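Ticket: Live score page stops updating after tea interval
Product: Drullgate match scoring, club version
Status: open, waiting for reply from support

Good morning. I am the scorer for Junton Cricket Club and I look after the online scorecard for our home matches. I try to write everything in order, so you don't have to ask me twice. Please excuse my English where it is not perfect.

The problem is with the public score page. During the first innings everything is fine and each ball appears on the page after a few seconds. After the tea interval I start the second innings on the tablet, the tablet accepts the balls, but the public page still shows the closing score of the first innings. Our supporters who could not travel think that the match is stopped for rain.

It has happened in 3 home matches. It did not happen in the away match at Piltent, where I used the same tablet and the same login.
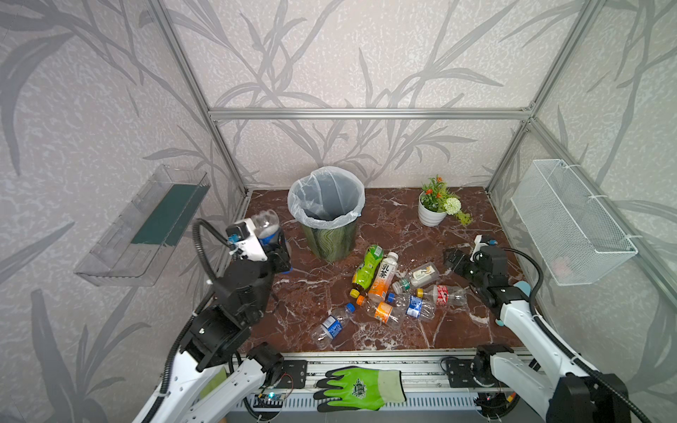 Junton, 2026-07-27

I have now done the steps from your first answer. I write the result under each one.

Log out and log in again during the interval. Done. The page did not change.

Clear the stored data of the browser. Done on the tablet and also on my own phone. The page did not change.

Check the size of the match file. It is under the limit of 2000 entries that you gave me, also when the wides and no-balls are included.

Use the "Resume match" button in place of "New innings". This one made a difference. The public page started to move again, but it put the second innings runs on top of the first innings total, and the opening bowler of the visitors was shown as batting for us. I went back to the old way after 4 overs and corrected the card by hand in the evening.

You also asked about the network. In the pavilion we have the Wattimena router, which was installed in March. At Piltent I was using the mobile connection of my phone. I mention it, but I don't believe it is the full explanation, for the first innings is sent over the same router without any problem.

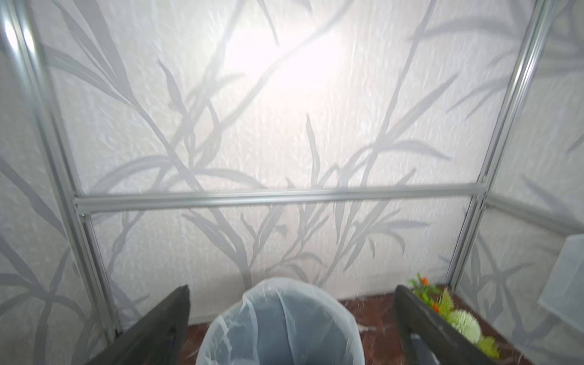 One more thing I noticed when I compared the settings of the matches. At Junton the match template has "interval closes session" switched on. In the Piltent template it is switched off. I did not make these templates and I have no right to change them, the field is gray for me.

My questions are these:

Can you switch off this setting for our template, or give me the right to do it?

Is it safe to change it when the season is already running, or will the old scorecards be changed too? The league takes the batting averages from them.

If I must enter an innings again by hand, is there a way to import it from the paper book? Last time it took me until late in the night.

Our next home match starts in 8 days. If there is no solution until then, I will score on paper and put only the total on the page at the end of every over. I can send the log from the tablet if you tell me in which menu I find it. I looked under "Match" and under "Account" and it was in neither of them.

Thank you for your patience, and best regards from the scorer's table.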